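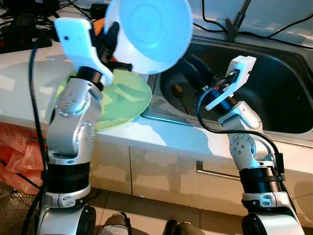 Right, I sat through the whole Sindavdale council meeting so you don't have to. Four hours! Thread on the polling station vote, and I'll try to keep it short (I won't).

The plan is to shut the polling places at Hemov and Waaka and send everyone to the leisure centre in Draser instead. Our councillor went on local radio on Sunday morning and called it "a bit of tidying up".

Tidying up. Hemov has 398 registered voters and Waaka has 678. That's a lot of people to tidy.

Anyone who's tried getting from Waaka to Draser on a weekday evening knows what's coming next. The last bus back goes at 6.40. Polls close at ten. I did bring this up in public question time and was told that "travel patterns vary", and then they moved on to the car park.
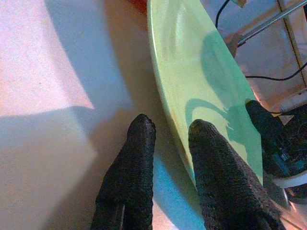
Can you still vote by post if your polling station closes?
Any registered voter in the district can ask for a postal vote, and the form is on the council website under Elections.

Which is fine as far as it goes. My mum's generation like walking in and using the pencil though, and I don't see why they should have to fill in a form to make up for a building being locked.

And then the money. The report says closing both saves £130 per election in hall hire. I read that line three times and then asked the person next to me to read it. £130 – for both halls, together. They spent more than that on the sandwiches for the budget away day, I'd put my own money on it.

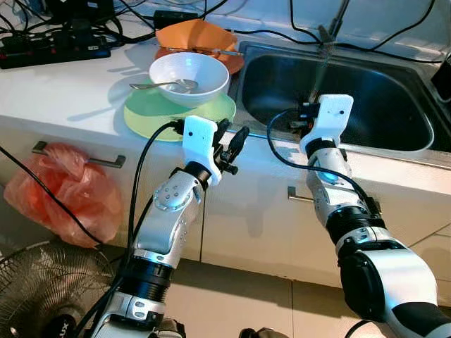

Green plate, steel sink

What really got me was the amendment. Somebody proposed keeping Waaka open and running a shuttle from Hemov, which seemed pretty sensible, and our councillor voted against it after telling the radio she'd "look at anything practical". It fell by two votes.

Her reason, from my notes: these were "separate matters" and shouldn't be mixed up with the review. The review of where people vote. OK then.

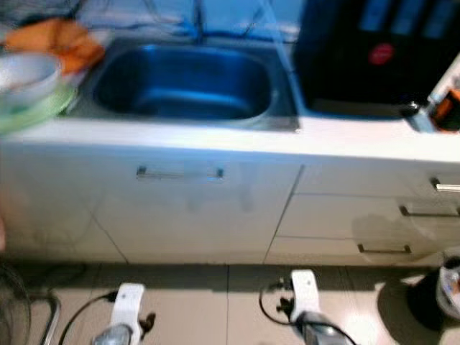
Photo: Sindavdale Ward Watch

Anyway it isn't final. The closures go back to full council in August, and you can send comments in until then. Mention the 6.40 bus. Mention stairs, pushchairs, shift work, whatever applies to you – they have to log every one.

I'll post the link to the form as soon as it stops giving me an error page. Replies are open, be nice.

Home Threads Wards Meetings About
Contact Sindavdale Ward Watch | © Sindavdale Ward Watch | Back to top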